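Unit 6: Grasp State Estimation from the Wrist Camera

Last unit we planned a path to a tool on the board and closed the fingers. The planner then assumed the tool was held. This unit covers how to check that assumption while the arm is moving, using the wrist camera and the finger encoder together.

Terms used below. The hand frame is fixed to the gripper. The board frame is fixed to the pegboard. An object is "held" when its pose stays constant in the hand frame while the hand moves in the board frame.

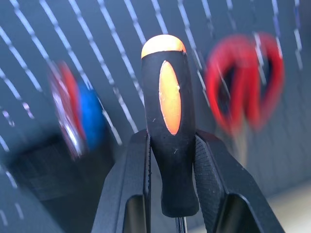 Notes by Adesuwa Onyeka, revised with Jarmila Kollár
Robot Software II, Unit 6 handout

With the camera at the wrist, anything held firmly stays sharp, and anything on the board smears when the hand moves fast enough. The screwdriver between the fingers shows its scuffs and dust specks. The rows of white marks on the pegboard have turned into stripes, and the red scissor handles are badly blurred. The difference in blur is useful as a cue, but a weak one. It tells you nothing when the arm is still.

The estimator runs in four steps.

1. Mask the fingers. Their place in the image depends only on finger opening, so the mask comes from a lookup table.
2. Track corners in the region between the fingers. Edges of the orange inset work well. Plain black rubber gives few corners.
3. Compare the tracked motion with the motion predicted for a fixed board point. Use the joint log for the prediction.
4. Combine the result with the encoder reading. Fingers fully closed means no object, whatever the tracker says.

Do not use the board rows as tracking features during fast moves. The spacing is regular, and the matcher will jump from one mark to the next. Mask them by depth or slow the arm down.

Slip shows up as a slow drift of the handle in the hand frame. Filter over several images before raising a flag. A single bad match should not stop the arm.

Lab work

The log for this unit is in the Flikholm folder and has 2090 images. Tune your thresholds on the first 1648 and test on the rest. Turn in your code and a plot of the held/not held signal against time. Garba Akinola has the joint log reader if yours fails on the timestamps.

Reading for next unit: the regrasp planning chapter, up to the section on handovers.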